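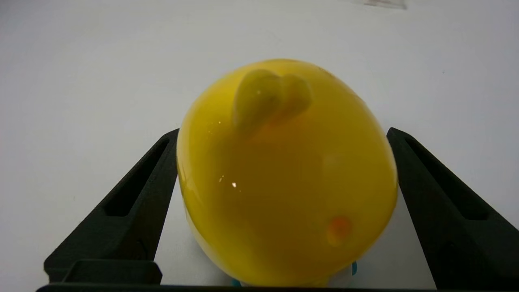

4/28/23 – soft things bench, second round

Spent most of today on the yellow one, and I still can't decide what I think of it. In the hand it's lovely, all smooth and rounded, and the color is a proper lemon yellow that goes almost mustard toward the middle. I keep coming back to the heart-shaped bulge near the top. Iida thinks it will be the first place to wear out. I think it'll be fine, but I've been wrong about bulges before (see the Kouris samples in October, what a mess).

Also wrote down the small orange spot low on the right. It looks like it sits just under the surface, and I couldn't get a clean edge on it by eye, it's just a soft blur. Bình, if you have the Ekerness data sheet, can you check whether they say anything about color spots? I looked through my copy twice and found nothing, but page 6 is missing from mine.

What I did:

Squeezed by hand, slow, with a 90 second rest between squeezes. Stopped at eight because my thumb got tired and I was starting to cheat. Shape came back every time as far as I could tell. Let it sit on the bench over lunch and tried a couple more, same feel.

Wiped it with plain water and a soft cloth, then again with the Pruvon wipes. The Pruvon left it a little tacky, which I didn't love – dust goes straight to it. Going back to water for the rest of the batch unless Orestis has a strong opinion. He usually does!

Tried the desk lamp from the left and then from behind. From behind is much better for looking into the material, you get a nice glow on the thin parts and the thicker parts go dark. I'd like to do all of them that way from now on, so please leave the lamp where it is. I put tape on the bench.

Shayne asked if we could rank these by "niceness" and I said sure, then spent twenty minutes trying to work out what that means. For now it's just a column in the sheet with my initials on top. Add your own column, don't average them.

Left over for Monday:
– squeeze test again, Tiago's hands this time
– ask Hadaner for six more of the same yellow
– new cloths, the gray ones shed
– find page 6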